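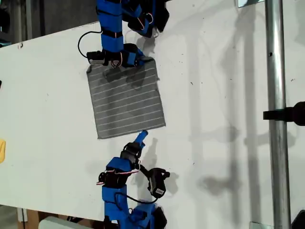

Dramley two-arm kit: common questions

What comes with the kit?
Two arms, their servos and cables, a small camera for each arm and the Dramley control software. You supply the table and a computer.

How much does it cost?
The full kit is £3,352. A single arm is £1,221 and can be paired with another one later.

Can it handle cloth?
Yes, if the cloth is small and fairly light. Tea towels and napkins suit it best. Large sheets don't, as the arms can't reach far enough.

Does it fold straight out of the box?
No. You guide the arms by hand through the job and the software learns from those runs. For a simple fold we suggest 400 runs. Short sessions work better than one long one.

What sort of table do I need?
A flat, matt one that doesn't wobble. Shiny tops confuse the cameras. Scuffs and small marks are fine.

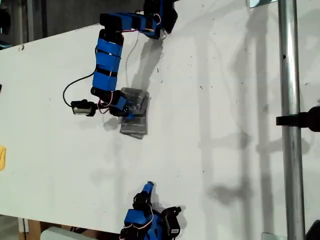
Mwanahawa Mabula
Kit Support, Dramley

Do the shadows matter?
A little. Soft shadows are all right if they stay much the same from run to run. A lamp that gets moved halfway through will cause trouble — pick a spot for it and leave it there.

What if a servo fails?
Each one can be swapped with the screwdriver supplied. Spares are sent from our Stirkdale workshop, and the warranty covers the first 8 months.

Can I try it before buying?
Yes, at our Detumville showroom. Bring your own cloths if you like. Bookings for October are open now.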